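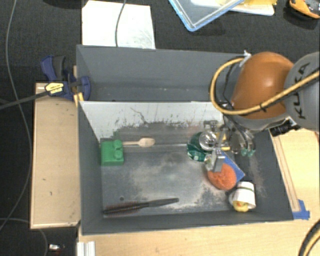

May, started 9:40. Second session with the Skakitz picking kit from Gronard, still on the trial license. Wenche wants a yes or no before the price offer ends, so I try to write down everything, also the boring parts. Today I used mixed household things in the gray bin, only in the wide front compartment. The hairbrush and the small wooden spoon are on the side away from the cup, and I think they are the honest test for this product - thin, low, and not much to hold. The orange ball is the easy one. The cup on its side is somewhere between.

3 min read

Settings: profile 2, default approach height, Danik planner switched on. The log file is 3215 if somebody wants to look at it. The manual says that a new grasp list is made after each pick, but I could not find where this is switched on. Zarmeena Pirzada found it under "Scene", not under "Grasp". I wrote it on the inside cover of the manual.

Results until lunch: 227 attempts in the log, 13 of them stopped by the force limit. I did not sort the stops by object yet. My feeling is that most come near the divider, but this is a feeling and I must check it.

Compared with the Horobets kit we had on trial before, the setup is much faster and the error messages are written in normal sentences. The support is slower. I asked on the first day about the calibration file and got only an automatic answer.

Open points:
- ask Gronard if the license counts per arm or per controller
- repeat with profile 1, same objects
- Wenche Grønli has the old Horobets numbers, get them from her
- spare finger tips are not in the offer, ask for the price

Stopped 16:15. Log is copied to the shared drive.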